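Equipment planning meeting, 24 May 2023
Sorting & Handling working group
Minutes (draft, not yet approved)

Present: workshop, purchasing, software, warehouse, safety. Apologies from finance, comments sent by email beforehand and read out where relevant.

1. Previous minutes
March minutes accepted. One correction — the Neves arm was quoted ex GST, minutes said inc. Fixed.

2. Matters arising
Power upgrade to bay 11: electrician has been, quote still to come. Purchasing to chase.
Old conveyor: still in the colour store, still in the way. Warehouse wants it gone before anything new gets delivered. Agreed. Scrap dealer to be rung this week.

3. Arm for the mixed-goods cell
Two options left. Plamard and Neves. Clostberg dropped, they wont hold a price past the end of the financial year and lead time was no good anyway.

Plamard: longer reach, dearer, service out of Melbourne. Controller talks to our existing software without a converter.
Neves: cheaper to buy, but converter is extra and so is the pedestal. Once those go in the gap is small.

Software prefers Plamard. Warehouse doesn't mind as long as the guarding fits between the racking and the roller door. Workshop asked whether either supplier will lend a unit for a fortnight. Plamard said no on the phone. Neves haven't answered.

Finance comment (email): capital request has to be in one lot, no splitting arm and gripper across two years. Noted with some grumbling.

Decision: put Plamard in the capital request, keep Neves as fallback. Purchasing to get both quotes refreshed in writing.

4. Gripper
Long discussion. Two-finger parallel is what we've been budgeting for, $3000 incl. mounting plate. Workshop would like money put aside for a suction head too, for the flat stuff. Warehouse pointed out that half of what comes through donated goods is neither flat nor boxed and asked if two fingers is enough. No clear answer. Software said wait for the simulation results before spending on a second head.

Spare finger pads: $500 allowed, workshop thinks this is light. Left as is.

Tool changer — not this year.

5. Simulation licence and workstation
Follura renewal due. $2000 for the year, one seat. Second seat discussed, software can share for now by running overnight jobs.
Workstation: current one struggles once there's a proper pile of objects in the bin. Graphics card upgrade preferred over a whole new machine. IT to price.

Software went through where the grasping work is up to. Random household objects at odd angles, close together, view from the gripper. Thin things standing edge-on are the hard ones, picture frames especially, and anything with hooks or claws sitting over the top of them. Bottles less of a worry. 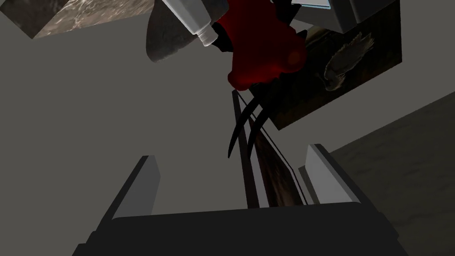
Question from safety on whether simulated results will be accepted for the risk assessment. No, seperate process, needs the real cell. But can be attached as background.

Question from purchasing on whether finger length should be locked in now as it affects the gripper order. Software wants to try a longer set in Follura first. Mounting plate is the same either way so order can go ahead with standard fingers if we run out of time.

6. Guarding and floor space
Fence panels on hand can be reused, gate switch can't. Light curtain on the roller door side to be quoted. Safety wants a drawing before any money is commited. Workshop to mark out the floor with tape so forklift drivers can have a whinge early.

7. Actions
Purchasing — written quotes Plamard and Neves, chase electrician, Follura renewal
Workshop — tape out cell, drawing to safety, check stock of bolts for pedestal
Software — longer finger trial, short note on one head vs two
IT — graphics card price
Warehouse — scrap dealer, conveyor out
Safety — light curtain quote

8. Other business
Labels on the parts cupboard are wrong again. Kettle in the meeting room to be replaced, out of petty cash.

Next meeting once written quotes are in. Room to be confirmed.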